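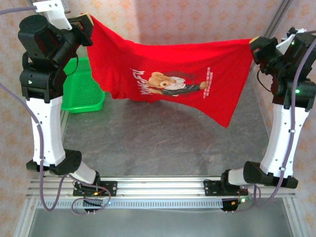 Cotton starts out as a plant. It grows in warm places on bushes that reach about as high as a grown-up's waist, and the part people use is the fluff around the seeds. Before that fluff can be worn by anyone it has to be cleaned, spun, knitted, dyed, cut and sewn. A T-shirt, like the red one held up by its corners between the two robot arms, has been through all of those steps. Most T-shirts are made of cotton, or of cotton mixed with a fiber called polyester, which is made from oil.

The cotton boll

A cotton plant grows flowers first. When a flower drops off, it leaves behind a small green pod called a boll. Inside the boll are seeds, and each seed grows thousands of thin hairs. When the boll is ripe it dries out and splits open, and the hairs puff up into a white ball.

On big farms, machines drive down the rows and pull the cotton off the plants. On many small farms people still pick it by hand. The dried boll has sharp points, so hand pickers have to be careful with their fingers.

Getting the seeds out

The seeds are stuck tightly in the fluff. A machine called a gin pulls the fibers away from them. The word "gin" is short for "engine." The seeds are not thrown away. Some are planted the next year, and some are pressed to make cottonseed oil, which is used for cooking.

The clean cotton is squashed into big blocks called bales and sent to a spinning mill.

Making yarn

If you pull a bit of fluff from a cotton ball, it comes apart easily. Now pull out another bit and twist it between your fingers while you pull. It gets much stronger. Twisting makes the fibers grip each other.

A spinning mill does the same thing, only very fast. First the cotton is carded, which means it is combed with wire teeth until most of the fibers point the same way. It comes out as a soft, thick rope called a sliver (many people in the mill say it to rhyme with "diver"). The sliver is pulled thinner and thinner and then twisted into yarn.

Knitting the cloth

There are two main ways to turn yarn into cloth. In weaving, one set of yarns goes over and under another set. Jeans and bed sheets are usually woven. In knitting, the yarn is made into loops, and each loop is pulled through another loop.

T-shirts are knitted. Loops can open up and close again, and that is why a T-shirt stretches when you pull it over your head. Look at the cloth of your own shirt with a magnifying glass. On the outside you should see rows of tiny V shapes. On the inside the rows look more like little bumps.
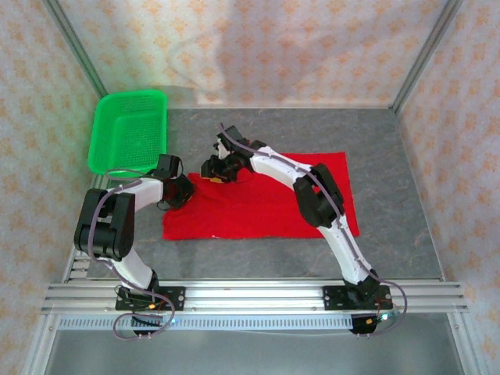

Factories use round knitting machines with needles set in a circle. The cloth comes off in a long tube. Some T-shirts are made straight from the tube and have no seams down the sides. Others are cut from flat cloth and have a seam under each arm.

Adding color

Knitted cotton is a pale cream color when it comes off the machine. It is washed, and often bleached, so that the dye will spread evenly. Then it goes into a big tank of warm water and dye.

Nkrumah Aidoo ran the dye room at the Stadholm mill. He told us that red was the color he checked most often. "A red can look right in the tank and wrong in the daylight," he said. "We dried a small piece and took it to the window every time." He kept the small pieces in a book, and when he left the mill there were 1,101 of them in it.

Any dye that has not stuck to the cotton is rinsed out. Sometimes a little is left over. If a new red shirt is washed with white socks, the socks may come out pink.

Cutting and sewing

The cloth is laid out on a long table in many layers, one on top of another. A cutter follows the pattern and goes through all the layers together. A simple T-shirt has a front, a back, 2 sleeves and a strip of stretchy cloth for the neck.

Sewing is still done mostly by people. Knitted cloth is floppy and curls up at the edges, so it has to be guided by hand as it goes under the needle. In many factories each person sews one part. One joins the shoulders, the next puts on the neckband, and the next sets in the sleeves. The hems come last.

Then the shirts are checked for holes and loose threads, pressed, folded and packed.

Words to know

Boll: the pod of a cotton plant.
Gin: a machine that takes the seeds out of cotton.
Carding: combing fibers so they line up.
Sliver: a soft rope of combed cotton.
Hem: a folded edge sewn down so it does not fray or curl.

Try it

You will need 3 cotton balls. Gently pull the first one into a long strip without twisting it. Pull the second one and twist it as you go. Do the same with the last one, then fold your twisted strip in half and let the two halves wrap around each other. You have made a two-ply yarn. Tug on each piece and see which breaks first.

Written by Elias Twal

213 shares
3 comments

More in How Things Are Made
Where Does Wool Come From?
How a Zipper Works
Why Do Jeans Fade?
A Day at the Arnivley Button Works
What Is Silk?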